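Search this manual
Enter a keyword or fault code
Go

Print this page | E-mail this page

Section 6.3 Gripper stall over the lower drive bay (fault 48)

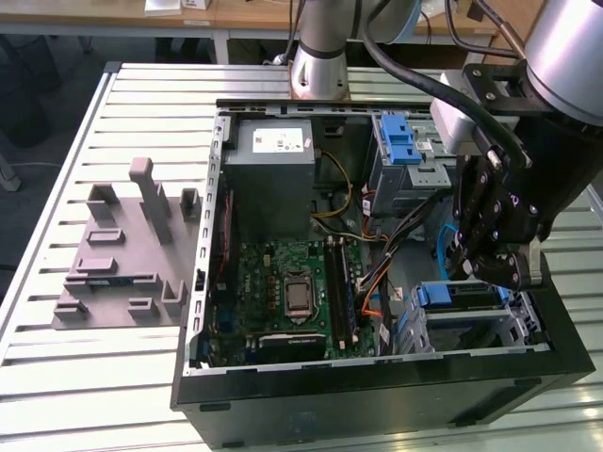
Fault 48 is raised when the gripper meets more resistance than expected on its way down to the lower drive cage. The arm stops where it is and holds position. The usual cause at the Ondby cell has been a cable caught between a finger link and the drive latch.

CAUTION: A stopped arm is still powered. Do not put a hand inside the computer case until step 3 is complete.

CAUTION: Do not clear the fault from the panel while a cable is caught. The arm will retry the move and may tear the connector off the motherboard.

To recover the cell:

1. Press the stop button on the operator panel. Wait 45 seconds for the drives to discharge.

2. Turn the key switch to HAND and remove the key. Keep it with you.

3. Check that the drive lamp is out. If it stays lit, leave the cell and call maintenance.

4. Look into the case from the side opposite the arm. Find any SATA or power cable touching the gripper.

5. Free the cable by hand. If it will not come free, release the finger brake (Section 6.5) — never cut the cable.

6. Check the hose along its full length for kinks and rubbing.

7. Return the key, select SLOW and raise the arm 300 mm.

8. Clear fault 48 and run the homing routine.

NOTE: If the case has shifted on the table, teach the bay position again before you select AUTO. An offset of 2 mm is enough to bring the fault back.

NOTE: Record each stall in the cell log, with the case model and the cable involved.

Revised 07/03/2019, R. Bajwa

Reader comments (3)

Brenda Bravo
Step 5 worked, but the brake lever on our unit is on the other side from the drawing in 6.5.

Ronja Granström
Same on the Vidville cell. Does homing have to be done in SLOW?

Razia Bajwa
Yes, SLOW only. The drawing in 6.5 will be corrected.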